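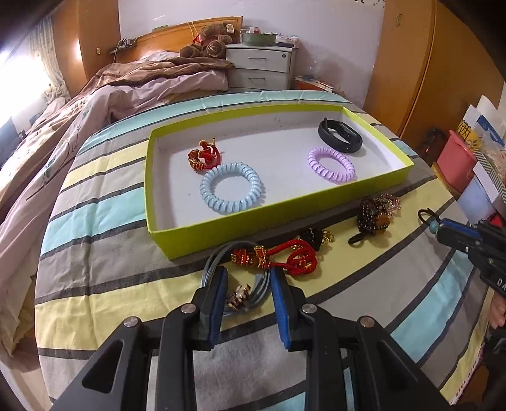
Hosting a demonstration visit with hand-held grippers: what should the host prepare?

Community Help > Events and Visits > Demonstrations > Robotics and Automation

Posted by Wayne Dawber

The Crabtree residents' association will host a demonstration visit in June on the subject of household automation. The visiting presenters will bring two hand-held grippers and will show how the motions of an ordinary household task are performed with them. They have asked the association to supply the room, the surface, and the task itself. We have not hosted a demonstration of this kind before and would be grateful for advice from groups that have.

The task under discussion is the packing of small personal accessories into a shallow cardboard box: bracelets, spiral coil hair ties, a fitness band, and similar items. A member has offered the use of a furnished bedroom, and the presenters have confirmed that they prefer a lived-in room to a hall. We have 17 people registered. It is plain to us that they cannot all stand in the room at once.

Our specific concerns are as follows.

First, whether small jewelry is a suitable choice, or whether it is too difficult and will leave visitors with a poor impression. Several of the bracelets have loose cords and beads, and one of our members has suggested that wooden blocks would be more dignified.

Second, how long each group should be given. The presenters are available for one morning, and each session has been provisionally set at 40 minutes including time for visitors to handle the equipment.

Third, whether the room needs to be cleared beforehand. The owner is willing to do so but would prefer to leave the larger furniture where it is, and she has asked us to state our requirements in writing.

Fourth, whether a printed sheet should be handed to visitors, and what it should say.

Replies from other associations, libraries, or schools would be especially welcome. We are required to submit an arrangements form before the end of the month.

Estov Outreach Desk

Our office has arranged demonstrations of this type at the Estov community rooms and in private homes, and we are pleased to share the practice we follow.

With regard to the choice of task, we recommend that you keep the accessories. Blocks are easy to grip and visitors lose interest in them quickly. A spiral coil hair tie is a good opening item. It has some thickness, it keeps its shape when set down, and there is a clear space in the middle that allows a finger of the gripper to go inside the ring if the presenter wishes to show that approach. A fitness band that stands in a loop is also manageable. Cord bracelets with charms are more demanding. The presenter must decide whether to take hold of the charm or the cord, and the rest of the piece will hang in a way that is hard to foresee. We place these in the second half of the session, when visitors have a sense of what the tool can do.

The first picture with your post is a fair illustration of the difference. The two coil hair ties lie in the box as neat rings, while the beaded bracelet out on the yellow stripe is bunched up in layers. A presenter would need to choose an entry point on the latter with some care. The gray-blue bracelet with the charms, where the open fingers are placed, is an item we would hold back for a confident operator.

With regard to the surface, a cloth is better than a bare tabletop. Beads roll, and a thin cord lying flat on a hard surface is difficult to get under. A cloth gives slightly when the finger pads press on it. Stripes do no harm and are of some help to the audience, as the presenter may say "the item on the yellow band" and be understood from the doorway. We advise that the cloth be secured beneath at the corners. Ours was once drawn along with a bracelet, and the box traveled with it.

With regard to the box, the shallow form is correct. Visitors standing behind the presenter cannot see into a deep one. If your box comes with a lid, bring both parts. The lid may be laid with its open side up and used as a second tray, which permits one group to pack and the next to unpack without a pause for resetting.

With regard to timing, 40 minutes is sufficient for a group of six if it is divided sensibly. Our usual order is given below.

1. Welcome and safety remarks, delivered outside the room. Visitors are asked to remove their own rings and bracelets and put them away. This avoids confusion over ownership at the close of the session.

2. Demonstration with one gripper. The presenter moves the coil hair ties and the band, speaking as little as possible during the first two items.

3. Demonstration with both grippers. One may hold a cord loop while the other attends to a second piece. Visitors generally ask most of their questions at this stage, and the presenter should expect to stop.

4. Setting out the row. All items are laid in a single line in front of the empty lid, with the easiest pieces at the end nearest the visitors.

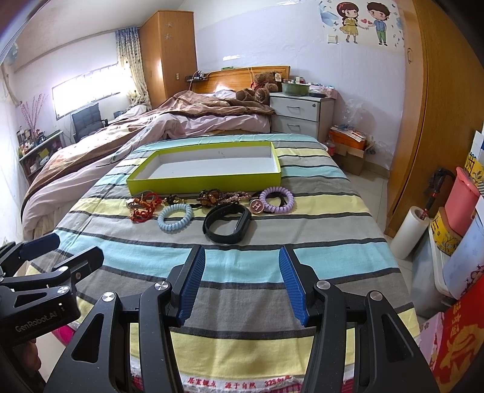 5. Visitor handling. Each person chooses one item from the row and attempts to place it in the lid. We permit two attempts. With a row such as the one in the second picture, a new visitor should be steered to the lavender coil hair tie at the far right, which has a neighbor on one side only, and away from the red and orange string bracelets at the left end, which lie in a tangle. The round brown charm with the letter H is a reasonable middle choice, though a charm of that kind may test the operator's patience.

6. Return of equipment and remaining questions, again outside the room.

With regard to clearing the room, we do not ask hosts to move beds, cabinets, or wardrobes. We ask only for a clear path from the door to the working surface and enough space on one side for the presenter's elbows. Household belongings on shelves and bedside cabinets may stay. You may wish to tell visitors plainly that they are guests in a private bedroom and that photographs are to be taken only with the owner's consent. We would also ask the owner whether she objects to daylight from an uncovered window. Strong light can make it difficult for those facing it to see small dark beads, and visitors should be placed with their backs to it where the layout allows.

Please note that the grippers are operated by hand. In our experience, a proportion of visitors arrive expecting a machine that moves on its own, and some will be disappointed if the notice has not been clear. Our registration notice now carries the words "hand-held demonstration" in the title.

Our own form for private homes is Form 881. It is not available for download, but the outreach desk will supply a copy on written request.

R. at Zornholm

Our group used socks. They were satisfactory. The room should have chairs.

Pristent Visitor Services

We agree with most of what the Estov desk has written and wish to add several remarks, together with one point of disagreement.

The disagreement concerns the number of attempts. Two is too few for younger visitors and for anyone who has difficulty with grip. The first attempt is spent learning how far the fingers open. The second is spent learning how hard to squeeze. We allow as many attempts as the visitor can make in three minutes, and we keep a clock on view. This has caused no delay to our program and has reduced complaints.

On the printed sheet, which has not yet been addressed, we recommend a single side of paper in large type. Ours contains the name of the task, a list of the items in use, a short statement of what visitors may and may not touch, and a space in which to write a question. The questions are collected at the door. We do not print technical details. Presenters bring their own material, and any figures we supplied in the past were out of date by the time of the visit.

The list of items serves a second purpose. At the end of each session a steward should check every piece against the list before the next group is admitted. A thin black elastic hair tie is easily overlooked, particularly on a dark gray stripe – we have found them under the fold of the cloth and, on one occasion, in a visitor's sleeve. Where bracelets have been lent by a member, we note their condition before the visit and ask the lender to sign the note. Thin cords and small charms should be lent only by a person who accepts that they may be damaged.

For 17 registrations we would suggest three groups, two of six and one of five, with a short interval between them. Waiting visitors should have somewhere to sit that is not the hallway directly outside the bedroom, as conversation carries and the presenters will find it difficult to be heard.

Lastly, the owner of the home should be offered a place in the first group and should not be asked to act as steward. This was overlooked at our first home demonstration and a letter of apology was necessary.

Wayne Dawber

Thank you to all who replied. The association has adopted the three-group arrangement and will keep the accessories as the task. The three-minute allowance has been put to the presenters, who have no objection. A written request for Form 881 has been sent to the Estov desk. The suggestion regarding chairs has been noted and the chairs will be placed in the dining room.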